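Skála House furniture and rooms – progress report for March

Work on the ground floor is on schedule. The grant of 1,837 covers chairs, flooring repairs and the refit of the small room next to the kitchen, and we have spent 892 of it so far. Another 200 is held back for delivery charges from Baner, who are supplying the second order.

The small room now has its washing machine, the white curtains are up, and the wall mural of the green field is finished. Lwazi Coetzee asked for the mural to stay in the plan after the January review, and it came in under the quote.

The black chairs have been the main job this month. Each one is being moved into place and checked for height and clearance before we sign for the full order.
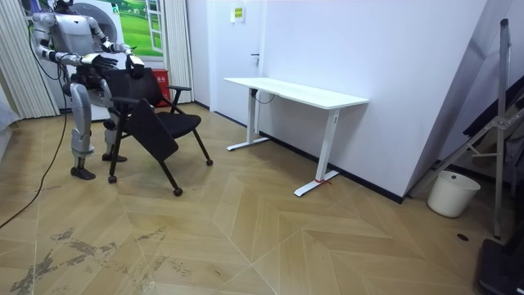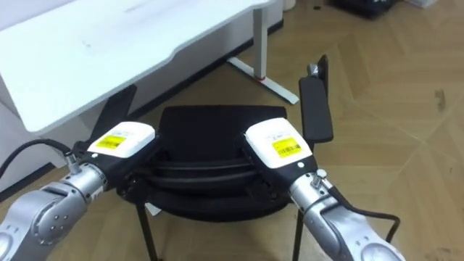
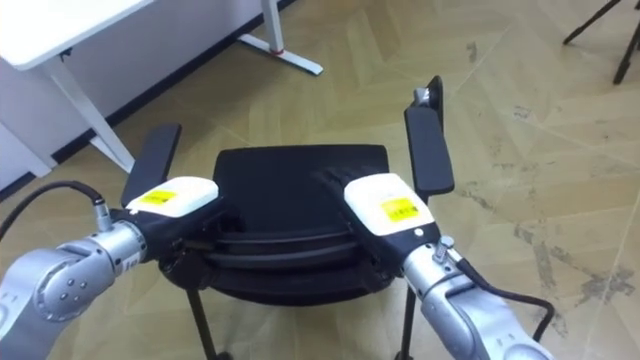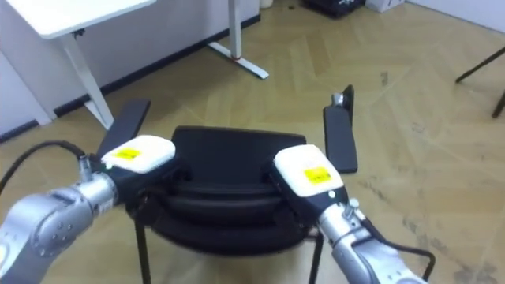

Anel Nel

Residents asked for armrests at the first meeting, and the model we chose has them. The casters suit the wood floor – Zodwa Mahlangu looked for marks after the first week and found none. We would still like felt pads for the stools in the hall, which are older and do scratch.

Outstanding items:

Skirting board in the hall, 3 lengths still to fit.
Second order from Baner, delivery date to be confirmed.
Invoice from Plimau for the curtain rail. They sent it to the old address and it has been requested again.

We do not expect to ask for more money in this period. The next report will include the final cost of the chairs and receipts for the flooring.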